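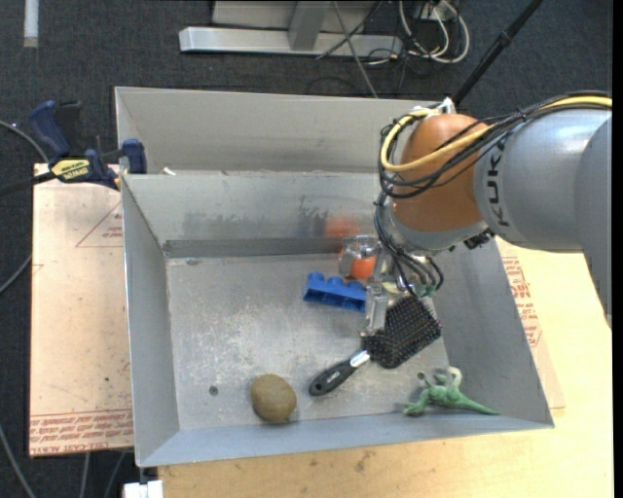 Week 2 of Packing and Storage is all about the mixed bin, and I'll warn you now that I have opinions. A mixed bin is any container where the contents don't match each other in size, shape or purpose, and most of you have at least one at home (mine is in the hall closet, and no, you can't see it). What makes them hard is that every item wants something different from the floor it sits on. Take a bright orange ball and a blue plastic toy building block. The block can lie on its side with the studs pointing one way and the hollow underside facing the other, and it'll stay like that all day. A ball goes wherever the floor tells it to. Add a brush and you've got a third shape to find room for, with a handle to think about too!

So, some terms. "Footprint" is the patch of floor an item covers when it's at rest. "Resting faces" are the sides it can sit on without tipping. A brick-shaped toy has several, a ball has none to speak of, and brushes vary so much that I want you to check each one you bring in. Please write the resting faces down before you start packing - I ask for this every year and every year I get half a page of guesses.

Next, walls. Sloping walls make it easier to reach the bottom, but they cost you floor space, and people forget that when they measure. In the Bredcombe exercise we used a bin that was 380 mm across at the top, and the groups who planned from that number ran out of floor almost right away. Measure at the bottom. Then measure the top as well, because you'll need both for the worksheet.

Sheet metal is my favorite for shared bins. It gets scuffed and it stains, but it wipes down and keeps its shape. Naveed Butt argues for fabric liners in the Pirzada reading, mostly on account of the noise, and I think he has a point if your bin lives near a bedroom.

For next time: read Pirzada, pages 111 to the end of the chapter, and bring 14 small items in a bag, no two alike. At least one has to roll. We're in the Trokis room again, so come in by the side door.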